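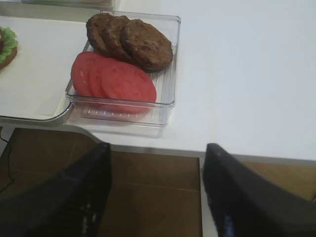 Burger patties and tomato slices in a clear tray.

How to Run an Employee Survey in a Small Company

Posted by Aishwarya Fernandes on April 8, 2018

These are the steps we follow at Lobo when a client wants to survey its staff for the first time. They suit a company with one or two offices and no full-time HR department. If you already run a survey every year, skip to step 4.

Before you start, you will need a current staff list with email addresses, a survey tool that can collect answers without names, and one person who will own the job from start to finish. You also need the owner or general manager to agree in writing that the results will be shared with everyone. Get that agreement first. A survey whose results go into a drawer does more harm than skipping it.

Step 1. Decide what you want to find out

Write down the decisions you expect to make in the next year that affect your staff. Examples are a change to working hours, a new pay structure, or an office move. Each question in the survey should connect to one of these or to a general topic you plan to track over time, such as workload or trust in managers.

If you plan to enter a best-workplace award, check the entry rules now. Many of them use their own questionnaire and set a minimum response rate. You may be able to use their survey in place of yours, but you will have little say in the wording.

Step 2. Write the questions

Keep it short enough to finish in one sitting. Use statements that people can agree or disagree with, on the same scale all the way through. Put one idea in each statement. "My manager is fair and keeps me informed" is two statements, and you won't know which one people answered.

Some statements that have worked well for our clients:

I know what is expected of me this month.
I can get the tools and information I need.
My manager tells me when I have done good work.
I can take my time off without falling behind.
I would tell a friend to apply for a job here.

Add 2 open questions at the end. We use "What should we keep doing?" and "What should we change first?" Leave a large box for each one. Small boxes get small answers.

Step 3. Protect people's names

Turn off name and email collection in the survey tool, then send yourself a test and look at the export. Some tools keep an IP address or a time stamp even when the survey is marked anonymous.

Be careful with questions on department, age and length of service. In a small company, two of these together can point to one person. We don't report any group with fewer than 6 answers. Smaller groups are folded into a larger one, and staff are told this before they begin.

Step 4. Pick the dates

Leave the survey open for two weeks. Avoid December, the end of your financial year, and any week when a large share of people will be out. If you have staff without a desk, set up a shared computer or tablet in a place where they can answer in private, and give them paid time to do it.

Step 5. Announce it

The first message should come from the person at the top and not from the survey tool. It can be plain. This is the one Anil Rajan sent when he was running the survey at Workel:

"On Monday you will get a link to a short survey about working here. It does not record your name. I will share the results with all of you within a month of the closing date, including the parts I don't like. Please send any questions to Thenmozhi Salian."

Send one reminder halfway through and one on the day before closing. Don't ask managers to chase people one by one.

Step 6. Read the results

Look at the response rate first. If fewer than half of your people answered, treat the scores as a rough guide and try to find out why the others stayed away.

Next, list the highest and lowest statements. Read every open comment, even if there are a lot of them. Annapurna Thampi once sorted 2529 comments for Novico in a plain spreadsheet, with one column for the topic and one for the tone. It took her most of a week. Take out names and any detail that gives away the writer before you pass comments on.

Step 7. Share them and act

Hold a meeting and show the scores, low ones included. Choose one or two things to fix and say who is responsible for each. Put a date next to them. Things you can't change should be mentioned too, along with the reason.

Report back after three months, even if the work isn't finished. A short email is enough.

Common problems

Changing the wording every year. You lose the ability to compare. Keep the core statements the same and swap only the extra ones.

Tying manager bonuses to the scores. People get pressured to give high marks.

Surveying too often. For most small companies, once a year is plenty.

Questions about these steps can go to Tharun Ramasamy in our client support team.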